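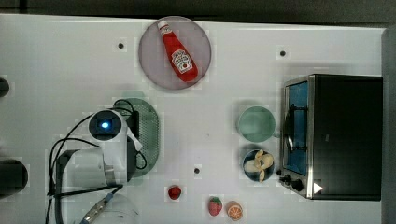 # Chapter 5. The Work Surface

## 5.1 Scope of the chapter

Chapter 4 dealt with fixed storage: cabinets, drawers, racks and the pantry wall. The present chapter deals with the surface between storage and use. In a household kitchen this is a counter or a table. In a teaching kitchen it is usually a freestanding table that several groups use in turn, and the state in which one group leaves it becomes the starting condition for the next.

A work surface has a fixed area, but the area on which work can be done changes with every object set down. The sections that follow define the terms used to describe that change, give a method for recording it, and apply the method to plates, trays, bottles and small appliances. Cleaning and sanitizing are treated in Chapter 6 and are mentioned here only where they affect placement.

Students should already be able to read a plan drawing and should know the storage classes from Section 4.2.

## 5.2 Terms

**Gross area.** The full area of the tabletop, measured edge to edge. Rounded corners are ignored if the radius is small compared with the length of the side.

**Footprint.** The area an object covers when viewed from directly overhead. The footprint of a plate is the circle of its outer rim, even though its base touches the table over a smaller circle. The difference matters when two rims are close together: the bases may be well apart while the rims leave no room for a finger.

**Clearance.** The strip around a footprint that must be kept free for the object to be picked up, opened or used. A dish has a small clearance on all sides. An appliance with a front door has a large clearance at the front and a smaller one at the sides and back, the latter set by its maker for heat.

**Open area.** Gross area minus all footprints and clearances. Where two clearances overlap, the shared part is subtracted once.

**Working area.** The largest single unbroken part of the open area. A table can have a good deal of open area and almost no working area if its contents are evenly spread.

**Nesting.** Placing one object wholly or partly within the footprint of another. A bowl set on a plate is nested. So is a bottle laid across a plate, although the bottle may project past the rim at one or both ends, in which case only the projecting part adds to the total footprint.

**Parked item.** An object on the surface that is not needed for the present step. A parked item may be properly placed or not; the term says nothing about fault.

## 5.3 Upright and lying positions

The photograph that opens the chapter shows a red plastic ketchup bottle lying diagonally on a round plate. The example is useful because it separates two questions that are often run together: how much surface an object takes, and how steady it is.

A bottle standing on its base has its smallest footprint and its greatest height. The same bottle on its side has a footprint close to its length times its width and a much lower height. On a bare table the upright position is nearly always preferred. It saves area, it keeps the label readable from the front, and a closed cap is kept clear of the surface.

On a plate the comparison is different. The plate's footprint has already been charged to the table, so a bottle lying within the rim costs nothing further. The cost appears elsewhere. The plate cannot be used until the bottle is moved, and anything on the outside of the bottle is transferred to a surface meant for food. For this reason condiment containers are recorded as **misnested** whenever they rest on clean tableware, in either position. A misnested item counts as two moves in the clearing record: one for the container and one for the plate, which must go back to the wash stack.

Round-bodied bottles on a flat surface can also roll. A raised rim limits rolling, and so does an oval or flattened body. Neither should be relied on while a table is being moved.

## 5.4 Flat wares, rimmed wares and perforated wares

Tableware is classed for placement by its edge and by its base.

1. *Flat wares* have no raised edge. Boards and mats belong here. They may be overlapped for short periods, but an overlapped board rocks and must not be cut on.
2. *Rimmed wares* have a raised edge and a closed base. Plates, shallow dishes and most serving trays belong here. They hold liquid in small amounts and may be nested by size.
3. *Perforated wares* have openings in the base. Colanders, draining inserts and mesh trays belong here. The green oval tray in the opening photograph is of this class: its surface is a mesh of small holes with a rim running around the edge.

Perforated wares need attention because what they shed goes straight to the table. When used for draining, they are placed over a closed tray or beside the sink, with the closed tray counted as part of the footprint. When used dry, as for holding bread or whole fruit, they are treated as rimmed wares.

An oval footprint is estimated from its two axes. Multiply the long axis by the short axis and then by 0.785. A tray with axes of 100 and 50 centimeters therefore has a footprint of 3925 square centimeters. Few household trays are this large, but the figures are convenient for checking a calculation. The rectangle that just encloses the same tray measures 5000 square centimeters, and the four corner pieces between the oval and the rectangle are seldom useful for anything but small items such as spoons.

## 5.5 Round objects and lost area

Round dishes leave curved gaps between them. When two dishes of equal diameter are set side by side against a table edge, the gap between them and the edge is too narrow at its points to hold another dish. This is called **lost area**. It is open area by definition, but it cannot be joined to the working area.

Lost area is reduced in three ways:

- by stacking, where the dishes are empty and of matching size;
- by lining dishes up along one side of the table, so that the gaps fall together;
- by placing narrow upright items in the gaps.

Lining up is the usual choice during preparation, when the dishes hold food and cannot be stacked. In the opening photograph two round dishes sit one beyond the other toward the right side of a white tabletop. A column of this kind takes up a strip the width of the wider dish and leaves the rest of the table to be planned separately -- a simple arrangement, and one that students should try before any other.

## 5.6 Small appliances

A small appliance is placed before any tableware. Its position is limited by the outlet, by the length of the cord and by its clearances, while a plate can go anywhere. Toaster ovens, the most common case in the exercises for this chapter, are placed toward the back or one side of the table with the door facing the user. The door is opened fully when the clearance is measured. A measurement taken with the door closed is not accepted in the laboratory record.

Cords are counted as part of the footprint only where they cross the surface. They should leave the table by the shortest route and should not pass in front of the door or under a dish.

Nothing is stored on top of a heating appliance, including trays that are sold as heat-resistant.

## 5.7 The surface record

The surface record used in this book follows the Susteden layout, a single sheet with a grid on the left and a list on the right. It is filled in from overhead, standing on the long side of the table if the table is narrow enough to see across.

Each entry gives the object, its class, its position by grid square, its orientation and its status (in use, parked or misnested). Color is entered only where it serves to tell two similar objects apart. The contents of closed containers are entered from the label and are not checked by opening.

Time is limited to 30 minutes for a full table. In the Cuva teaching kitchen, where the sheet was first tried with beginning students, the longest record ran to 51 entries and was completed within the limit.

The Grīnberga variant replaces the grid with four named zones. It is faster to complete but gives no usable figure for working area, and it is not used after Section 5.9.

## 5.8 Materials for the exercises

Each group needs one table with a light-colored top, a tape measure, the record sheet, and a set of wares containing at least one item from each class in Section 5.4. The Clundier practice set is suitable. Play food may be substituted for real food in all exercises except those on draining. Empty condiment bottles should be rinsed and capped before they are added to the set, with their labels left on.

Tables are cleared to gross area before the first measurement is taken.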